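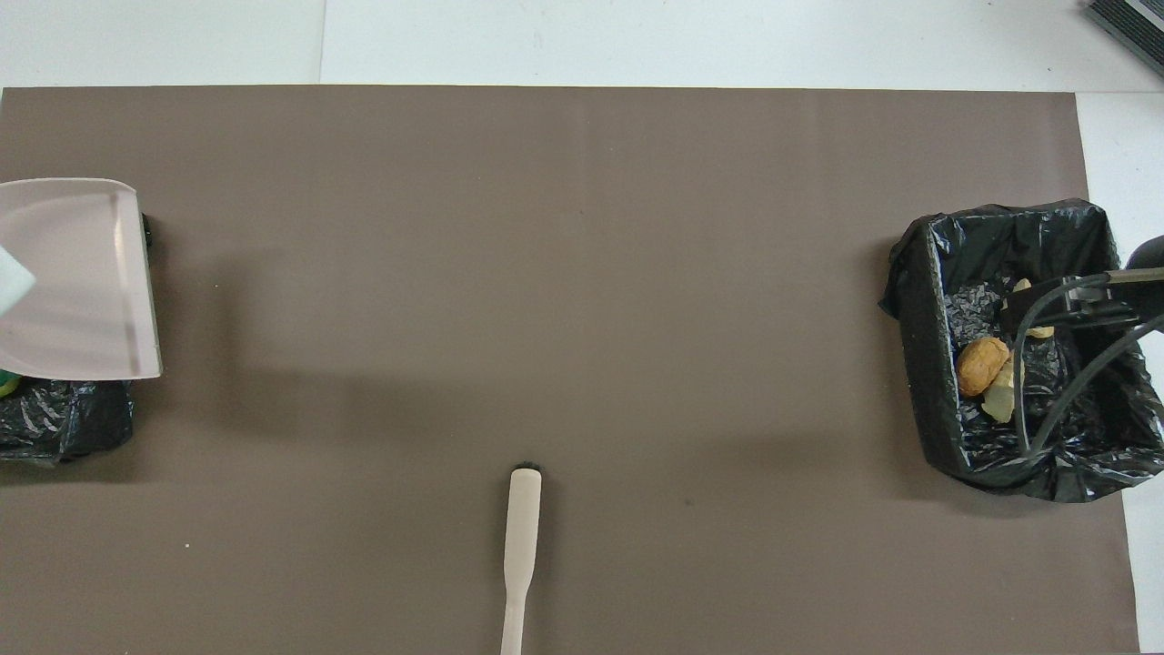

Subject: Re: [homearm] Cable strain at the wrist, again

On 20 September 2026, Signe Hafstein wrote:
> Mine keeps dropping out whenever the wrist rolls past 40 degrees.
> I reseated every connector twice and it still does it. Is it the
> cable or the board? Also, what are you all using as a test job? I'm
> bored to tears of stacking blocks.

Hi Signe,

Cable, I'd bet money on it! I had the very same dropout last December and blamed the board for two weeks (even bought a spare from Tandine, still in its bag if you want it). Flex the bundle by hand with the arm parked and watch the log. If you get error 1157 while you wiggle, there's your answer.

My own wiring isn't pretty either. I left the loops long at the gripper so nothing pulls tight, and now they hang down in front of it, so when it reaches into the trash bin they go in too and drape around whatever's in there. Right now that's a walnut and some kind of peel. I want to try a braided sleeve and one clip halfway along the bracket, but I'd love to hear from anybody who's done it without losing wrist travel.

As for a test job, cleaning up! Bin with a black liner on one side of the mat, pink dustpan on the other, brush in between. The brush is the hard part, that flat handle wants to spin in the fingers. And shiny liner folds drive my depth readings nuts. I've logged 3000 tries and I'm still fiddling with the approach height.

Does the Odel driver let you cap wrist roll in software? That might get you through until the new cable comes.

Dag
Drellotbridge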